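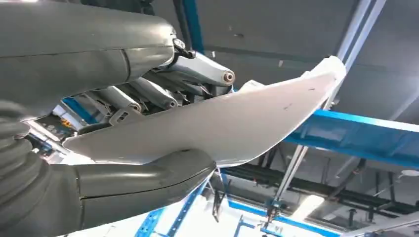

**Ticket 818 – Julau cell, hand drifts during remote demos**
Status: open, waiting on Eder
Site: Graltalen
Opened: February

Operator reports that the right hand drifts inward while the glove is held still. It shows up after a few minutes of remote control, mostly on panel pick-ups. Recordings made with the drift can't be used for training, so the batch is on hold at 34 demos.

**09:10** Restarted the Willetti glove receiver and recalibrated with the operator's arms down. No drift for two runs, then back again on the third.

**09:45** Swapped glove batteries. No change.

**10:20** Switched to hand guiding with the arm in free mode. Joint readings stayed steady, so I don't suspect the encoders. The problem is between the glove and the controller. 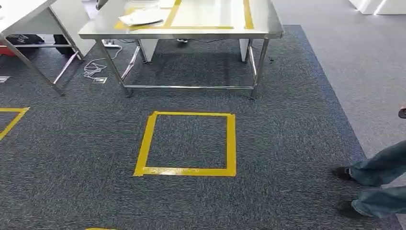 Start positions matter for the drift test, because the log only lines up if every run begins from the same place. Previous runs were started wherever the base happened to stop. From now on use the yellow tape square on the carpet in front of the steel table, and center the base in it before pressing record. Keep the white cable to the left of it out of the wheel path.

**11:30** Five runs from the fixed start. Drift in all of them, always toward the thumb side, and it grows with time. Log attached to the ticket. 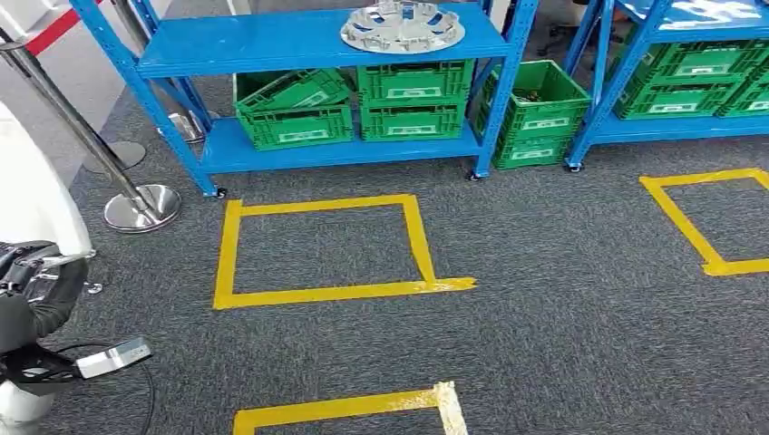 **Can we keep the demos recorded before the drift was noticed?**

Keep the ones where the glove and hand readings agree for the whole run. Move the rest to the hold folder and don't delete them – Eder may want them for comparison.

**13:15** Rolled the glove driver back to the previous version. Drift is smaller but still there. Left the old driver in place.

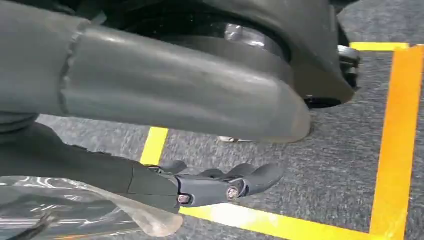 **Does the operator have to recalibrate after every pause?**

Only if the glove came off or the receiver lost its link. For a short pause, hold the clutch pedal, match the hand pose on screen and let go slowly.

**14:40** Sent both driver logs to Eder and asked for the filter settings used in the older version. Hand guiding is fine for new demos in the meantime. Remote sessions stay paused until they reply.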